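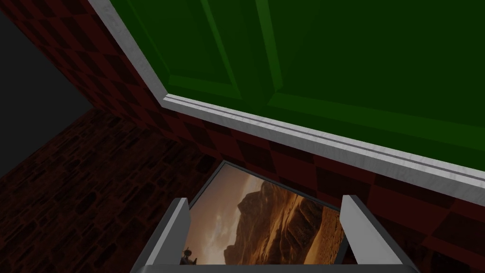

Lustano Recipe Cards: what's in the folder

Hi! This is my pile of typed-up recipe cards from the old Lustano community cookbooks, the spiral-bound ones that used to sit by the register at the Negri bakery. I started typing them for myself, then a couple of people asked for the files, so now they live here. There are 1357 recipes in all, from 18 booklets.

What you get

One file, recipes.csv, with a row per recipe. The columns are title, booklet, page, servings, ingredients and steps. Ingredients are separated by semicolons (commas were a disaster, everybody writes "butter, softened"). I kept the spelling as printed, so yes, "zuccini" is in there, and so is "bake till done" with no oven temperature at all.
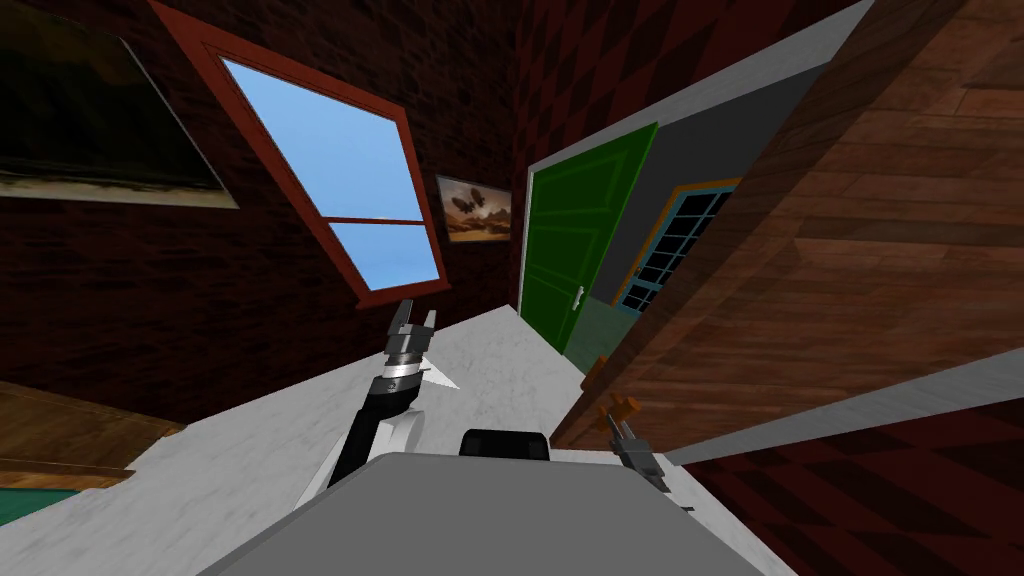 Servings is blank for a lot of the casseroles. I left those alone, and I'd love it if you did too, unless you have the booklet in front of you. Cup sizes are US cups. "One can" means whatever the cook had in the pantry, sorry!

Known problems

Booklet 7 had coffee all over it and 33 recipes have gaps, marked with [?]. There are also 30 near-duplicates, mostly fudge. I kept every one of them, and the walnut versions really do come out differently.

The early rows were typed in Livero and the rest in Dasum, a little note-taking program I like better, so you may run into curly quotes in one half and straight ones in the other. Search for both.

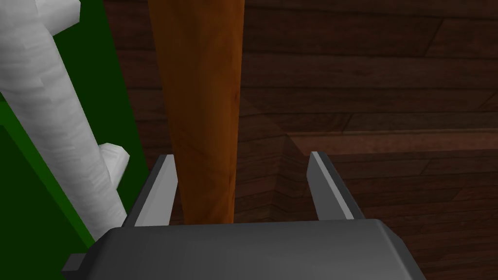

If you want to sort by booklet, treat that column as text. Two of them are numbered 4A and 4B and a spreadsheet will make a mess of it.

Using it

Cook from it, print it, fix it, pass it around. If you spot a typo that's mine and not the cook's, send me the booklet and page and I'll check it against the paper copy.

Last update: Jul 7, 2019. Added the pickle section from booklet 18.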